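Posted in August by the Gistside workshop pages

How to clean out an old desktop and put fresh thermal paste on it

If you have a desktop that roars like a hair dryer every time you open a spreadsheet, please don't give up on it yet! I love this job. It takes an evening, it costs very little, and the machine you get back is so much quieter that you keep checking whether it's switched on.

What you need

A Phillips screwdriver, a can of compressed air or a small blower, a soft paintbrush, a few coffee filters or lint-free wipes, isopropyl alcohol (the strong stuff, 90 percent or better), and a tube of thermal paste. I've been using Perka paste for a while and like how easily it spreads, but any ordinary non-conductive paste is fine. A saucer for the screws helps too. I use a muffin tin, one cup per stage, and I can't recommend it enough.

Before you open anything

Write down your starting temperature. Install any free monitoring program, let the computer work hard for ten minutes (a video export is great for this), and note the number for the processor. Mine was showing 200 degrees Fahrenheit, which explained a lot. The highest I've seen in our workshop was 212, on an old Craddock office tower that had spent its life under a radiator shelf. Boiling point!

Then shut down, pull the power cord, and hold the power button for a few seconds. Touch bare metal on the case before you reach inside, and do it again whenever you've walked across a carpet.

Getting the dust out

Take the side panel off and lay the tower down. Go outside if you can, or at least open a window, then blow from the inside toward the vents. Hold the fan blades still with a finger while you do it. Short bursts work better than one long one, and keep the can upright so it doesn't spit liquid. The paintbrush is for the fins of the heatsink, where the dust packs down into a sort of felt. Peeling that off in one piece is the best part of the whole evening.

Taking off the heatsink

Run the computer for a couple of minutes first if the old paste is likely to be stiff, then unplug again. Most heatsinks are held by 4 screws. Loosen each one a little at a time, working corner to corner, and unplug the fan lead. Now twist gently before you lift. If you pull straight up, the processor can come along with it, and on some boards that means bent pins.

You can clean the processor right where it sits. If you do take it out, lift the lever, pick the chip up by its edges, and keep your fingers and sleeves well away from the socket.

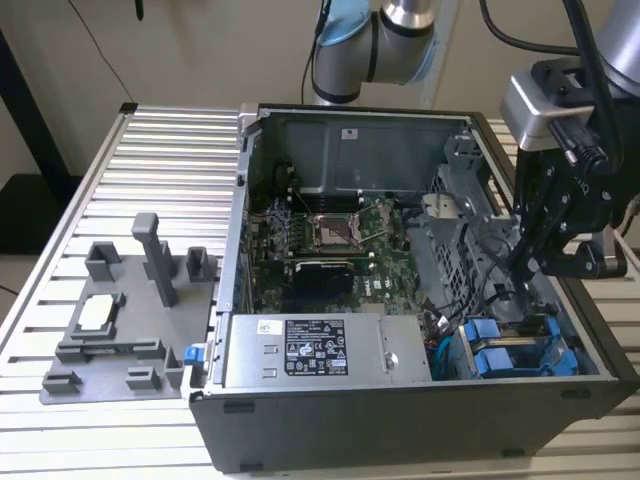 Unero wrote in to say that two of the heatsink screws on an old tower wouldn't budge until the board had warmed up for a while, and that a bigger screwdriver tip made all the difference. Worth trying before you reach for pliers!

Fresh paste and back together

Wipe the old paste off both surfaces with alcohol until the wipe comes away clean, and let everything dry for nearly 4 minutes. Put a blob the size of a pea in the middle of the chip, lower the heatsink straight down, and tighten corner to corner again, 2 turns at a time. Plug the fan lead back in. (I have forgotten this. The computer will complain.)

Close up, boot, and run the same test you did at the start.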